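News from the Orange Booths

Hello from Skurkari, and happy almost-new-year to everyone in Lastville who reads this over a coffee (or under the counter at work, I know who you are). The long booth by the window has become my favorite spot for the little restocking jobs. It has a nice long white table, and those rust-orange benches are comfy enough that I'll happily start on one jar and end up doing the whole lot!

The straws come bundled up in clear plastic, and I like to get everything onto the table before I open anything. I used to do this standing at the counter, with people reaching past me for sugar, and I dropped half a bundle on the floor more than once. The booth is so much better.
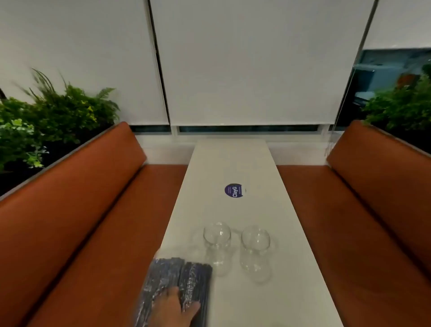
A wrapped bundle at the booth table, with two clear glasses beyond it.

A few of you have asked why we keep the black straws in see-through jars when the old tin ones looked so pretty. Well, I could never tell when the tins were running low! With a clear jar I can check from across the room. We order them 300 at a time from Vương, and in a warm month they go faster than you'd believe.

My trick, if you can call it that, is to hold the jar with one hand and ease the straws in with the other, then tap them down a bit. If you shove them in all at once the ones in the middle ride up and you get a porcupine.

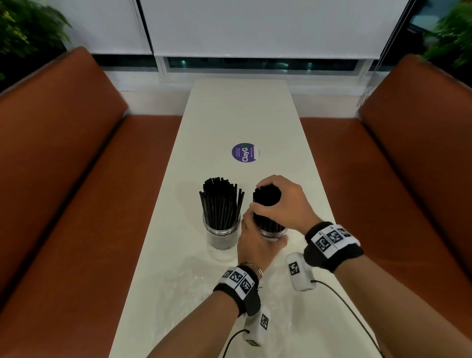 How full is too full?

Uyên Đỗ and I do not agree on this. She likes a jar with some room in it, so the straws fan out and you can pull one without bringing its friends along. I like them packed in tight, because then I don't have to come back and do it again before the lunch crowd. We've settled on doing whatever we each feel like that day, and I'm still hoping to win her over by the end of January.

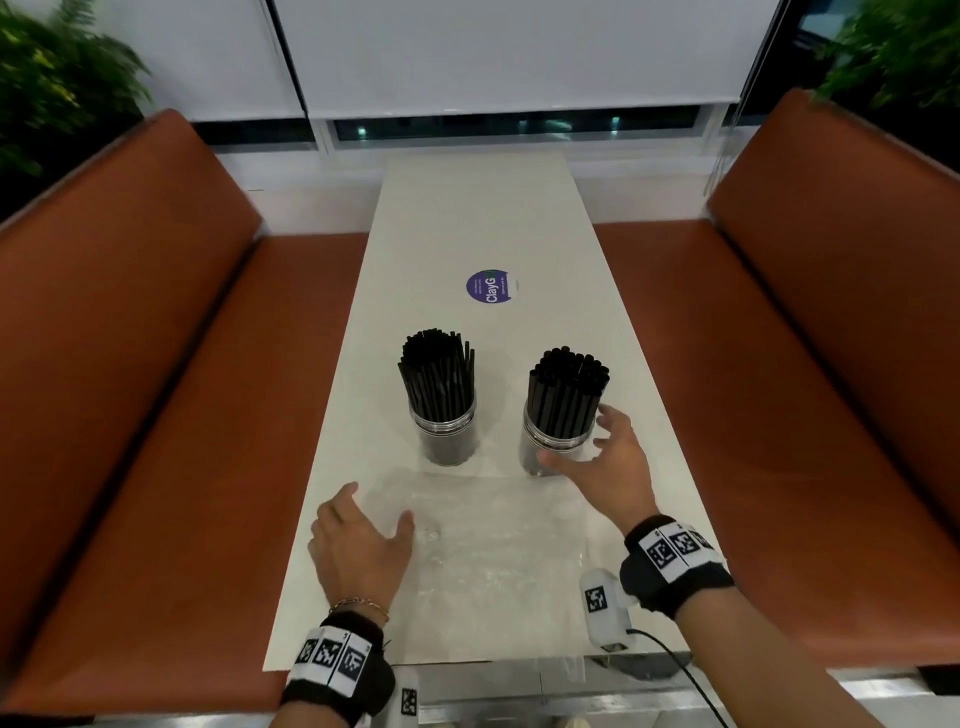
The rest of the table

Once the straws are sorted I go after the wrapping, which crackles like mad and sticks to my sleeves. It all gets squashed into one bag. Then the table gets a wipe, going gently near the purple ClayGo sticker so the edges don't lift. I've already had to press one of those back down on another table.

Anything that's still wrapped and isn't needed yet goes back on the shelf under the register, and I hang on to the good plastic wrap too.
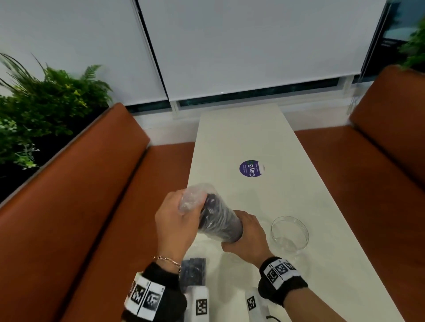 My aunt had a lunch counter back in 1965 and she saved every scrap of packing that came through the door, so I suppose it runs in the family. It's handy when we have to carry glasses over to Laltorari for their tasting evenings, and they've been nice enough to send most of it back.

We close at 5 on 31/12/2022, so come by early if you want a booth. And if a jar looks low to you, just holler and I'll top it up!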